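1/ Okay, the Harkmont laundry thread you asked for, and I'm sorry, it's going to ramble. I let the clean pile grow for 23 days this time (a personal record!) and it has been living on the chair by the window ever since.

2/ First rule in my apartment: everything gets folded on the bed, so I can't go to sleep until it's done. It has worked since I moved to Brarndale in May, mostly, apart from the nights I just scoot it all over to one side.

3/ T-shirts go first, since they're the easy ones and I need the encouragement. Lay it flat, smooth it out with your palms from the middle, sleeves in, sides in, then fold up from the hem. I give each shirt up to 3 passes with my hands and then whatever wrinkles are left can stay, bless them.

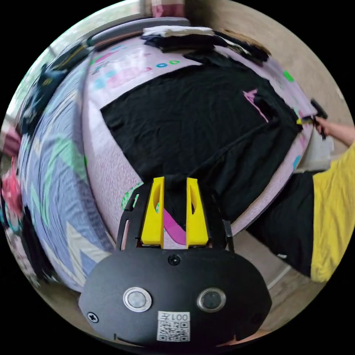

4/ Black shirts get their own stack, and the ones with a little graphic on the front go on top so I can find my favorites in the morning. Socks tomorrow, I promise!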